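부가세 신고 끝나고 하는 우리 사무실 장부 자가점검표 (코멘트 잔뜩 달림)

작성일: 2024년 8월 4일

7월 부가세 신고 마감하고 나면 다들 한동안 영수증은 쳐다보기도 싫으시죠? 저도 그래요. 그런데 저는 딱 이 시기에 점검표를 한 번 돌립니다. 기억이 아직 생생할 때 해 두면 내년 5월 종합소득세 때 정말 편하거든요! 저는 작은 디자인 소품 가게 겸 작업실을 하고 있고, 직원은 저 포함 네 명이에요. 세무 전문가는 아니고, 몇 년 전에 소명 요청 안내문 한 장 받고 밤잠 설친 뒤로 점검표를 만들기 시작한 사람입니다. 그러니 제 글은 사장님들끼리 나누는 수다 정도로 읽어 주시고, 애매한 건 꼭 거래하시는 세무사님께 물어보세요.

표시는 이렇게 합니다. [양호]는 그냥 넘어가도 되는 것, [보완]은 이번 달 안에 고칠 것, [문의]는 세무사 사무실에 물어볼 것.

1. 매출 쪽

1-1. 카드 매출 합계와 장부 합계가 맞는가 [양호]
이번엔 한 번에 맞았어요. 작년에는 취소 건 하나를 두 번 빼는 바람에 오후를 통째로 날렸는데, 올해는 취소 건만 따로 시트를 만들어 뒀더니 금방 끝났습니다.

1-2. 현금영수증 발행 내역이 빠짐없이 들어갔는가 [양호]
플리마켓 나간 날이 늘 문제예요. 손님은 몰려오고 단말기는 느리고... 그래서 요즘은 행사 다녀온 날 저녁에 무조건 그날 매출부터 적습니다. 씻는 건 그 다음이에요(진짜로요).

1-3. 온라인 판매분 정산서와 입금액이 맞는가 [보완]
저희는 Akano라는 플랫폼에 입점해 있는데, 정산액이 수수료를 뗀 금액으로 들어옵니다. 통장에 찍힌 돈만 매출로 적으면 안 되고, 손님이 결제한 금액을 매출로, 수수료는 비용으로 따로 적어야 해요. 저도 처음엔 입금액만 적었답니다. 이번에 보니 4월 정산서 하나가 옛날 방식으로 들어가 있어서 고치기로 했어요.

1-4. 세금계산서 발행일과 납품일이 어긋난 건이 있는가 [문의]
Kirkegaard에 납품한 건이 하나 걸렸습니다. 물건은 6월 말에 나갔는데 계산서는 7월 날짜로 끊었더라고요. 금액은 크지 않아도 과세기간이 갈리는 거라 혼자 판단하지 않고 세무사님께 메일을 보냈어요. 이런 건 혼자 끙끙대 봐야 답이 안 나옵니다.

2. 매입과 경비 쪽

2-1. 증빙 없는 지출이 있는가 [보완]
상반기 지출 1,413건을 훑었고, 그중 증빙이 안 붙은 게 29건이었습니다. 생각보다 많아서 좀 놀랐어요. 대부분 주차비랑 택배비인데, 카드사 앱에서 전표를 다시 뽑을 수 있는 건 이번 주에 다 뽑을 생각입니다.

2-2. 감열지 영수증을 스캔해 두었는가 [보완]
감열지는 여름 한 철 지나면 글씨가 날아가는 게 있어요. 차 안에 뒀던 주유 영수증은 특히 심하더라고요. 받자마자 찍어 두는 게 최고인데, 저는 자꾸 지갑에 넣고 잊어버립니다. 그래서 올해는 책상 옆에 통을 하나 두고, 통이 차면 그날은 무조건 스캔하는 날로 정했어요.

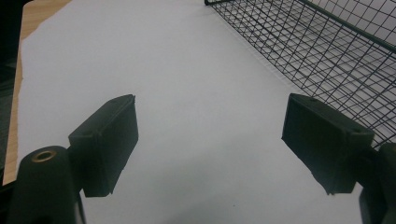
2-3. 소모품비와 비품을 구분했는가 [보완]
소모품비 계정은 저희 장부에서 제일 지저분한 곳이에요. 뭐든 애매하면 일단 여기로 들어가거든요. 작업대에 넓게 까는 흰 종이처럼 쓰고 나면 없어지는 건 고민할 것도 없이 소모품이죠. 그런데 두고두고 쓰는 공구나 기계류는 금액에 따라 자산으로 올려서 감가상각을 해야 할 수도 있어요. 저는 품목 옆에 "쓰면 없어짐", "계속 씀"이라고만 적어 두고 계속 쓰는 것들은 금액순으로 정렬해서 세무사님께 보냅니다. 용어는 유치해도 이 방식으로 바꾼 뒤로 질문이 확 줄었어요!

2-4. 접대비(요즘은 기업업무추진비라고 하죠)에 메모가 있는가 [보완]
누구랑, 무슨 일로 먹었는지 한 줄이면 됩니다. 그 한 줄을 안 써서 반년 뒤에 "이 파스타는 누구랑 먹은 거지?" 하고 달력을 뒤지게 돼요. 이번에도 메모 없는 게 두 건 나왔고, 하나는 끝내 생각이 안 나서 그냥 개인 지출로 뺐습니다. 속은 쓰리지만 설명 못 할 비용은 안 넣는 게 마음 편해요.

2-5. 차량 관련 비용 [문의]
차 한 대로 일도 하고 장도 보러 다니니까 늘 찜찜한 항목이죠. 운행기록은 앱으로 남기는데 6월 초에 며칠이 비어 있네요. 나중에 몰아서 채워도 되는지 여쭤보려고 메모해 뒀습니다. 톨게이트 영수증이랑 날짜를 맞춰 보면 납품 다녀온 날은 어느 정도 찾을 수 있을 것 같아요.

2-6. 개인카드로 결제한 사업 비용 [양호]
사업용 카드를 깜빡하고 나간 날 쓴 것들이에요. 월말마다 따로 표시해 둔 덕에 이번엔 깨끗했습니다. 제 자신이 조금 대견했어요.

3. 인건비 쪽

3-1. 원천세 신고와 급여대장이 맞는가 [양호]
급여는 Verunine 프로그램으로 돌리고 있어서 숫자는 거의 맞아요. 다만 프로그램이 맞다고 해도 실제 이체액이랑은 꼭 따로 대조합니다. 예전에 수당을 하나 바꿔 놓고 이체는 예전 금액으로 한 적이 있거든요. 직원한테 얼마나 미안하던지.

3-2. 단기 아르바이트 지급명세서 [보완]
행사 도와준 친구들 인건비, 하루치라도 신고해야 합니다. 이번엔 신고는 제때 했는데 신분증 사본을 받아 놓은 파일을 다른 폴더에 넣어 뒀더라고요. 찾기는 찾았고, 개인정보라서 비밀번호 걸린 폴더로 옮기는 중이에요.

3-3. 프리랜서 외주비 3.3% 원천징수 [양호]
외주 촬영비, 번역비 모두 확인했습니다. 새로 일하게 된 분께는 견적 받을 때부터 "원천징수하고 입금됩니다"라고 미리 말씀드려요. 그래야 입금하고 나서 서로 당황할 일이 없습니다. 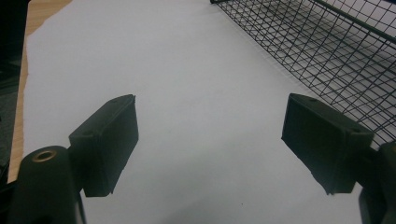

3-4. 계약서와 지급액 대조 [보완]
외주 계약서가 메일에 있는 것도 있고 메신저에 있는 것도 있고, 아주 제각각이에요. 앞으로는 계약서 파일 이름에 상대방과 지급 예정일을 같이 적기로 했습니다. 금액이 중간에 바뀐 건은 바꾸기로 합의한 메일도 PDF로 같이 저장해 두려고요. 나중에 누가 물어봤을 때 파일 하나만 열면 되게요.

4. 보관과 백업

4-1. 증빙 폴더가 월별로 정리되어 있는가 [양호]
종이는 월별 봉투, 파일은 월별 폴더. 이름 규칙은 날짜, 거래처, 금액 순서예요. 처음엔 귀찮은데 손에 익으면 자동으로 쳐집니다.

4-2. 백업이 사무실 밖에도 있는가 [보완]
클라우드는 Dedbridge를 쓰고, 외장하드도 하나 있어요. 그런데 외장하드를 컴퓨터 바로 옆에 두고 있으니 물이라도 새면 둘 다 끝이죠. 이번 점검 끝나면 집에 가져다 놓을 겁니다. (작년에도 이렇게 적어 놨더라고요. 올해는 꼭!)

4-3. 보관 기간이 지난 서류 [문의]
오래된 봉투가 선반을 꽉 채우고 있어서 버리고 싶은 마음이 굴뚝같은데, 서류마다 보관 기간이 다르고 예외도 있다고 해서 일단 손대지 않았습니다. 파쇄는 세무사님 답을 받고 나서 할 거예요.

4-4. 안내문과 우편물 [양호]
세무서에서 온 건 뜯어서 그날 바로 찍고, 기한을 달력에 넣습니다. 무섭다고 서랍에 넣어 두면 기한만 지나가요. 제가 해 봐서 압니다... 처음 소명 요청 받았을 때 사흘을 안 뜯고 있었는데, 막상 열어 보니 계산서 하나 사본을 보내 달라는 내용이었어요. 사흘 동안 밥도 제대로 못 먹은 게 얼마나 억울하던지요.

5. 이번 달에 할 일

4월 Akano 정산서 수정
카드 전표 다시 뽑아서 증빙 붙이기
감열지 영수증 통 비우고 스캔
소모품 목록 금액순으로 정리해서 보내기
6월 운행기록 빈 날 확인
외주 계약서 한 폴더로 모으기
외장하드 집으로!

혹시 비슷한 점검표 쓰시는 분 계시면 항목 좀 나눠 주세요. 특히 차량 비용을 깔끔하게 정리하시는 분, 운행기록 어떤 식으로 남기시는지 댓글로 알려 주시면 다음 점검표에 넣어 보겠습니다.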